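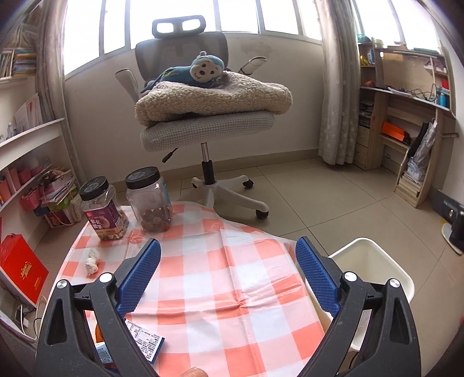

Suleiman Okoro wrote to ask whether the Hillix hand gripper is any use for clearing a table, or only for picking things up off the floor. It does both. I have used mine since August, mostly after snacks.

**Clearing a table with the Hillix**

- Take light trash first: tissue, peel, paper cups. Close the jaws slowly or you will crush a cup that still has something in it.
- Leave jars for last. Grip below the lid and keep your other hand ready.
- A checkered cloth slides if you push down. Come in from the side.
- Park the trash bin next to the table. Carrying scraps across the room is where I drop them.
- Wipe the blue pads with a damp rag. Skip the dish soap, it leaves them slick.
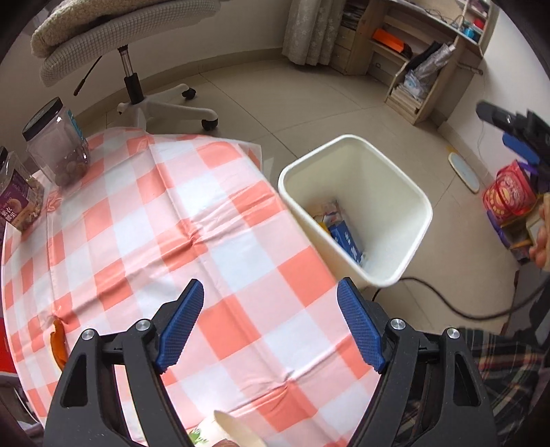

Iqra Sial says the pads on hers lost their grip after 35 days and she went over to the Cadura. Mine are still fine, but I don't use it on anything greasy.

Spare pads come in pairs. Change both at once. Check the pivots when you do, and put the old pads in a drawer for rough jobs in the garage.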